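Plernow Forums > Home Office > Desks and Chairs
Yellow stain on white Skalto desktop

tilde_marsh
Joined December
Posts: 2
I ate lunch at my desk and left the mess overnight. It was lentil curry with a lot of turmeric. Now there is a patch of yellow on the near side, right where I type, with crumbs and dark specks in it. The top is white. I tried a dry paper towel on one corner and it only moved the crumbs. What do I use that won't ruin the finish?

gorse84
Posts: 2,280
Do not scrub it dry. Brush the crumbs into your hand first, then lay a warm damp cloth over the patch for ten minutes. Dish soap after that. Most of it should lift.

Szabolcs Major
I'd go straight to baking soda paste. Soap does nothing for turmeric.

gorse84
Baking soda is an abrasive. On a glossy white top it leaves a dull spot you will see every time the lamp is on. I did this to a Grondari table and had to live with it.

Szabolcs Major
Depends how hard you rub. I've used it on my Juhász desk for years and there is no dull spot.

pennyloaf
Can you post a picture? Hard to say how bad it is. Also is it the model with the tray in the back? Water gets down in there if you flood the top.

tilde_marsh
Yes, it has the cable tray. Picture below. 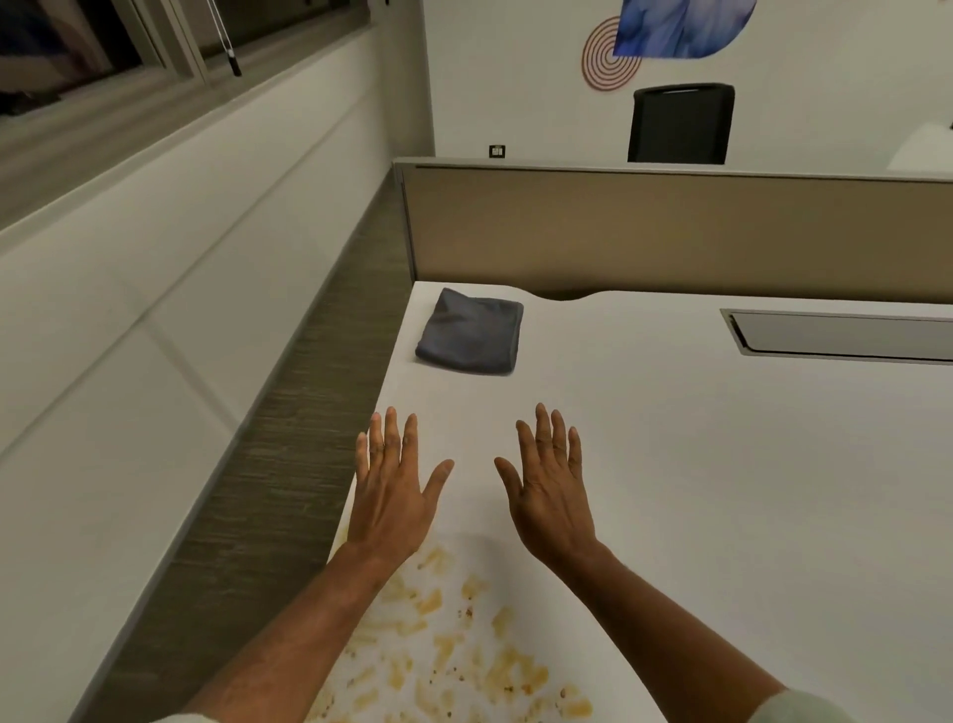
My desk, stain in front, cloth at the back left

pennyloaf
OK, that is more than I pictured, but it looks like mostly dried sauce sitting on top. Soap and water first, like gorse said. Wring the cloth out well and work from the outside of the patch in, or you'll spread yellow over the clean part.

Szabolcs Major
Use an old cloth. That gray-blue one looks too nice for this. Turmeric won't come out of it.

tilde_marsh
It's a microfiber, I have a stack of them. Is glass cleaner OK on this top?

gorse84
Skip it until you've tried soap. If there is still a yellow shadow after that, put the desk near a window for a few afternoons. Sunlight fades turmeric.

Szabolcs Major
Moving a whole desk to the window over a lunch stain seems like a lot of work when there's baking soda in the kitchen.

gorse84
Then test it on the underside first. That's all I'm asking.

pennyloaf
Agree on testing first. And unplug whatever is in the tray before you start.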